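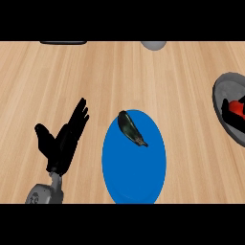 **Why do 14 of the episodes in this set have no success label?**
The left hand stopped listening. In those runs the controller kept sending finger commands, the simulator kept logging them as received, and the finger joints never moved. The success checker only looks at where the food ended up, so it gave us answers I don't trust, and I pulled them.

# Noltari Tabletop, fault split

Hi! I put this split together in November after an embarrassing week of blaming the policy for something it didn't do. It's 200 simulated episodes of a two-armed robot moving vegetables between dishes on a table, and the fault runs are left in on purpose. If you just want clean training data, grab the main Noltari release instead.

## What went wrong

The short version is a stale handle. When Birnow (our episode runner) resets the world without restarting the process, it rebuilds both arms. On a fast reset the left hand sometimes kept a pointer to the old finger joints. The arm itself was fine — it reached, it hovered, it came back — but the fingers stayed in whatever pose they spawned in.

I missed it for ages. The hand spawns open, and an open hand near a dish looks a lot like a hand that's about to grab something. What finally gave it away was plotting commanded against measured finger angle and getting one nice curve and one dead flat line.

## Files

- `episodes/` has one folder per run, with video, joint states and commands
- `faults.csv` lists the affected runs and the step where the first ignored command shows up
- `resets.log` is the raw Birnow output, messy, sorry

## Using it

```
python load_split.py --split fault --keep-unlabeled
```

Leave off `--keep-unlabeled` and the loader quietly drops the bad runs (I know, I know, it should print a warning).

## Known issues

- Joint timestamps lag the video by 8 steps in every fault run. I haven't fixed this.
- The Dinemley checker still writes a `success` field for the fault runs. Ignore it.
- I only checked the left hand carefully. The right hand's curves looked okay on a quick pass, but please look for yourself before you build on them.

The fix is in the Birnow `aydoğan` branch: it compares joint handles after each reset and refuses to start if they don't match. Resets are a bit slower with it on. If you find a fault run I missed, open an issue with the episode folder name and I'll add it to the CSV.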